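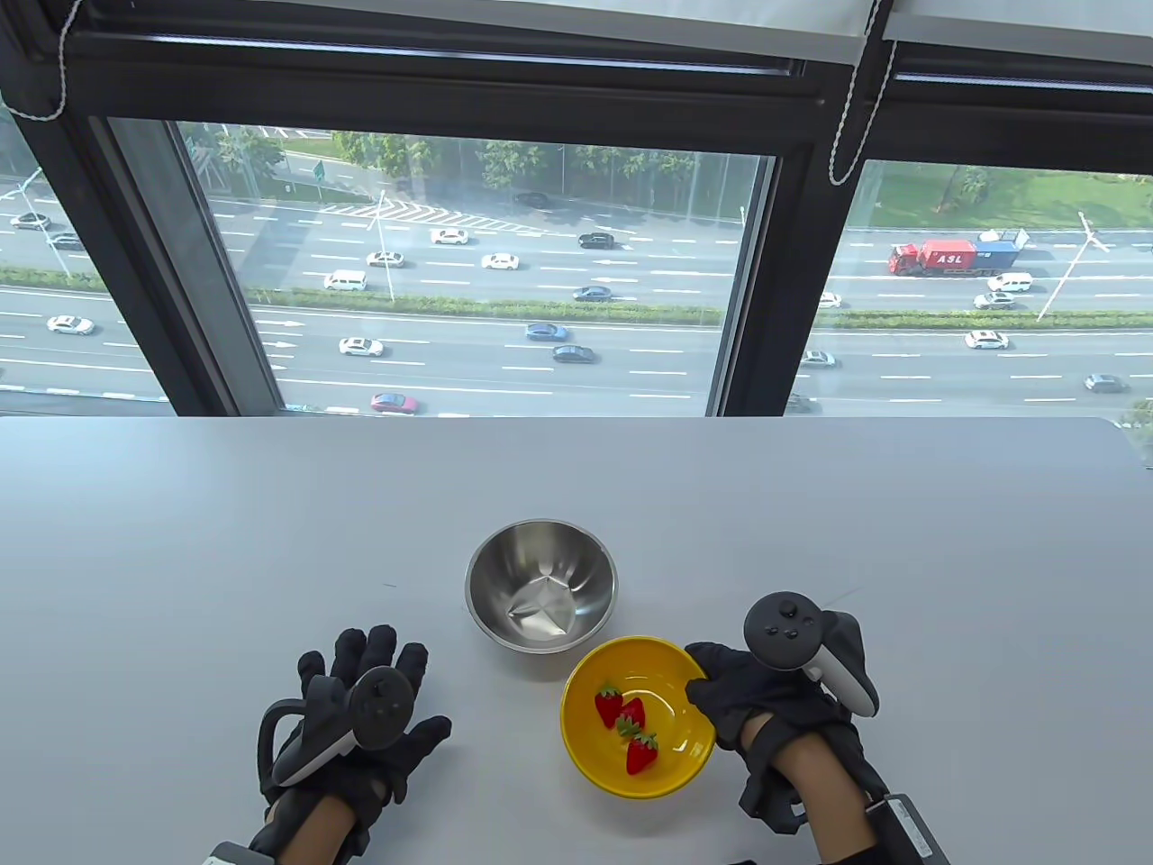
Niltix Gallery: The Pouring Build

Nov 19, 2020

Niltix is the software that lines up our recordings, cuts them into steps and hands the steps to a planner called Zenov, which then has opinions. Version 2 is the first one I'd show to a stranger. Most of the past year's work can't be photographed, being a matter of clocks, buffers and a settings file with too many commas in it, so the gallery leans heavily on fruit.

The task we use for checking a new build is a pour: bowl in hand, contents into another bowl, put everything down. A toddler can do it, with mixed results. For the software it's a useful bit of misery. The step cutter has to decide when a carry becomes a pour, and there is no clean line between them, only a wrist that starts turning at some point and a developer who swears it was later than that.

Version 1 used wrist angle alone. Anyone who carried a bowl at a jaunty tilt was marked as pouring all the way across the table. Version 2 looks at the angle, how fast it changes and what the view from the hand tracker thinks it's near. It's still wrong sometimes, but it's now wrong in ways we can look up.
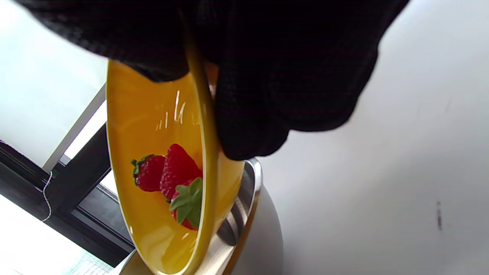

Yellow bowl almost on its side, three strawberries still in it. Niltix labels a tilt this steep "pour", and for once I agree.

The label tool lets you drag the start of a step left or right and see what the planner would make of it. Songül Polat wrote it over a long March and has asked me to mention the undo button, which was my idea and which broke everything for a week. It works now. You can undo 1000 edits, should you be having that sort of afternoon.

Timing took longer than the labels. Each device keeps its own clock and trusts it completely. We match them after the fact by lining up sharp movements, and a recording that's still out by more than 21 milliseconds goes into a folder called Dönmez. The name began as a typing error in a script and is now in too many other scripts to change.

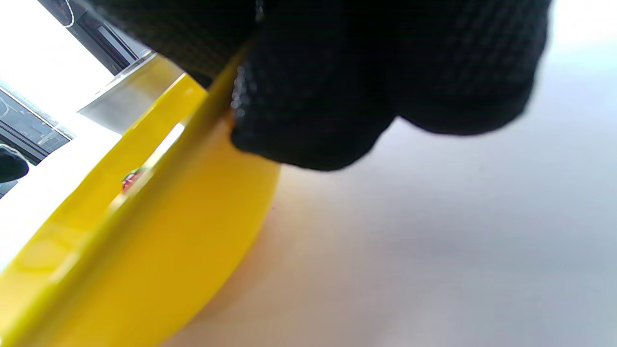 Does Niltix need to see the whole object to track it?

It needs a good view at the start of the recording. After that it carries the object's last known position along with the hand, and lowers its confidence the longer the view stays blocked. When the confidence gets too low, the track is dropped and a person has to pick it up again in the label tool.

That dropping used to be silent, by the way. The planner would be told about a bowl, then not told about it, and would carry on as if bowls came and went. There's a warning in the log now, in orange, and a setting to turn the warning off for people who prefer the old way of living.

Zenov itself is a fairly plain planner. It takes the labelled steps, works out which ones depend on which, and looks for an order that gets the job done. It stops looking after 700 tries and says so. Early builds didn't stop, and we found out how warm the office could get.

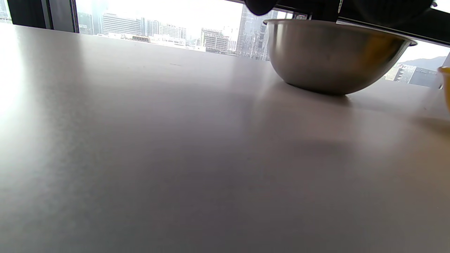
Surface fitting is the part of the perception code I'd most like to rewrite. It finds the table first and measures everything else from there, so a bad table gives you floating crockery. Pale tops in strong daylight are the usual trouble. With glare washing out the left side of the table like that, there's very little texture for the fit to hold on to, and a shiny steel bowl adds a soft reflection underneath itself for good measure. Version 1 tended to count the reflection as part of the bowl and report something deep enough to bathe in. Version 2 checks against the table plane and throws away whatever falls below it — a two-line fix that took me most of a fortnight to find.

The next build will let you compare two labelled versions of the same recording side by side. Songül already has it running on her machine. On mine it opens the settings menu.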